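December 14, 2025

Long club day, and my feet hurt, but what a good one! We've been on the folding project since September and I finally feel like we're getting somewhere. The Mfinanga team (that's us, four people and way too much tape) signed up to teach Trirnia to fold shirts before the Stivden meet, and today was all demos. You hold the gripper by hand, do the fold, put it down, do it again. My goal was 38 and I got 31 good ones, which I'm going to call a win.

I kept the striped garment for most of it. I like stripes because I can tell right away when a fold is crooked, and the flowery tablecloth stays on for now, even if half the team wants plain white.

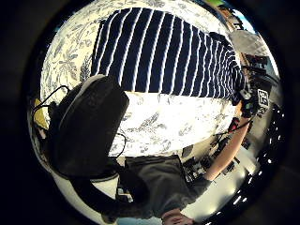
How many folds does Trirnia need before it can try one alone? We settled on eight full sessions of demos first, and then we let it have a go.

I messed up the sleeves a lot early on, going too fast as usual, and had to toss those runs. Slower is so much better (my teammates have been telling me this for weeks, fine, fine). After lunch I got into a rhythm and hardly talked to anyone.

Still have to name all the files and send them to the Fostasar folder tonight. Then pasta, then bed. I want to try towels next time!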